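Progress Report: Gripper and Camera Comparison, Tabletop Workstations
Reporting period ending in June
Prepared for: Kallonus, Automation Grants
Prepared by: Maximiliano Ocampo, Salinas site

1. Work completed

The grant covers a comparison of two gripper designs and two camera positions on our two-arm table. In the last report the table had been built and the arms were moving under the controller, but we had no usable trial data. We now have a full set of trials for the first gripper and a partial set for the second.

The first gripper is the Uder, a two-fingered unit with pointed tips. We ran 200 trials with it using the overhead camera and another 200 using the camera at head height. The second gripper is the Skoko, which has wider, padded tips. It arrived three weeks after the date the shop had given us. We have finished 106 trials with it, all with the overhead camera.

Both arms were recalibrated before each block of trials. A block takes one morning, usually starting at 8:30, and the afternoon goes to labeling failures and checking logs.

2. Test task

We changed the test task during this period. The proposal listed wooden blocks and plastic cups. Both grippers handled the blocks so well in early runs that the results would not have told us which gripper to recommend. With agreement from your office, we moved to setting candles into candlesticks and moving them between a raised shelf and the tabletop. The parts are cheap and easy to replace, and placement has to be fairly exact.

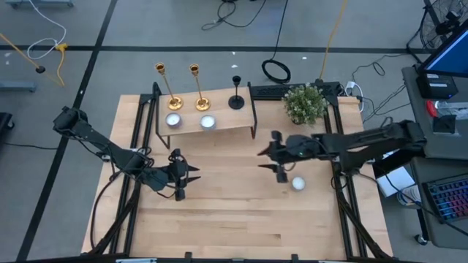 Fingertip shape is the variable that has mattered most so far. Pointed tips reach into tight places but give very little contact area, and a small error in height means the part tips over. Tealights show this more than anything else in the set. One lying on the bare wood near the right arm's gripper can be approached from any side, while the pair on the shelf sit next to each other with the gold candlesticks behind them, so the fingers have less room to come down. We score table pickups and shelf pickups separately for this reason.

3. Results to date

Uder, overhead camera: 131 of 200 trials completed without a person stepping in. Most failures were on shelf pickups. The usual fault was a grip that closed too high on the metal cup, so the candle turned as it was lifted.

Uder, head-height camera: all trials are recorded, but labeling is not complete. We would prefer not to give a success figure until it is. Early labels suggest that shelf pickups go better with this view and that table pickups are unchanged.

Skoko, overhead camera: trials are still running. The padded tips hold the tealights well once they have them. They also bump neighboring parts on the shelf more often, and we have added a failure code for that.

4. Problems and delays

The late delivery of the second gripper is the main delay. We used the time to rewrite the logging code, which had been dropping wrist readings when both arms moved together. That fault is fixed, and no trials reported above were affected.

Cable routing on the left arm needs more work. Twice the controller stopped a run on a torque limit and we traced it to cable drag near full reach. We have ordered longer ties and a second guide.

5. Next period

Finish the Skoko trials with the overhead camera, then run the head-height set.
Complete labeling for the Uder head-height set.
Repeat a short block with both grippers after the cable change to check that earlier results hold.

No change to the budget is requested. We ask that the final report date be moved back by three weeks to match the delivery delay.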